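Date of check: 2 March 2021
Building: Grumau, ground floor and upper floor
Last check: January

I use the same list as in January, with my comments under each point. OK means I looked at it or tried it myself. Where I could not reach something, I have written so.

## 1. Ways out

- [x] Front door opens fully from inside without key
- [x] Back door opens fully from inside without key
- [ ] Stairs free of things

The back door is heavy in the last part of the swing and I must push it with the shoulder. It was like this in January too. It still opens, so I give OK, but somebody from Grander should look at the closer on top.

On the stairs there were two boxes of paper towels and a folded trolley. I moved them to the storeroom. Please do not put deliveries on the stairs, also not for ten minutes.

## 2. Smoke alarms and extinguishers

- [x] Alarms tested with the button
- [x] Extinguishers hanging on their hooks, pin and seal in place
- [ ] Service tags in date

All 6 alarms gave a loud sound. The one beside the kitchen is yellow from age and I would like to replace it this year, even if it works.

The extinguisher in the lower hall has a tag I cannot read any more. The ink is gone from the sun. I have asked Fosoreo for the record of the last service and I leave the box open until they answer.

## 3. Walls, ceilings, damp

- [x] Ceiling under the upstairs bathroom
- [x] Corners and joins of walls, no dark spots
- [ ] Window frames, north side

The stain on the ceiling has the same size as in January. I drew a pencil line around it at that time and it did not go over the line.

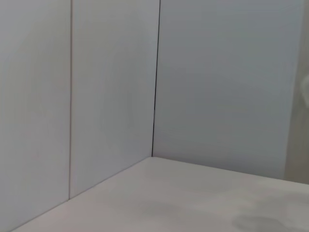 For the window frames on the north side I need a longer ladder. From the floor I can see that the paint is lifted on one of them. If the wood is soft behind the paint, we should repair it before winter, and the colour must be the same as the others.

## 4. Electricity

- [x] Safety switches tripped and reset
- [x] No extension lead plugged into another extension lead
- [ ] Labels inside the switchboard

Circuit number 4 is still called "spare" but it is the dishwasher. I have put a paper label for now. A proper label is better, the paper one will fall off in the summer heat.
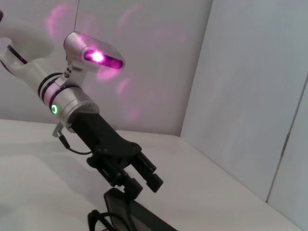

**Milena Brozek**

One lead in the kitchen was warm when I touched it, so I took it out of use and tied a red ribbon on it. Do not put it back. A new one can go on the Hosoda account.

## 5. Kitchen and hot water

- [x] Fridge temperature
- [x] Fire blanket on the wall, easy to reach
- [x] Hot water at the tank, 60 degrees
- [ ] Filter of the range hood clean

The filter is greasy again. It needs soaking for about an hour in very hot water with dishwashing powder. I did not have time for this.

## 6. Outside

- [x] Path lights
- [ ] Gutters
- [ ] Third step at the side entrance

There are leaves in the gutter above the bins. The third step has a loose edge, it moves under the foot. I put tape on it, yellow and black, but tape is not a repair. This point is the most urgent of the whole list.

## Still open

| What | Who |
|---|---|
| Loose step | Grander |
| Back door closer | Grander |
| Extinguisher record | Fosoreo |
| Quote for window frames, job 118 | Grander |
| New lead for kitchen | Me |
| Hood filter | Whoever cooks next |

The signed paper copy is in the blue folder beside the switchboard.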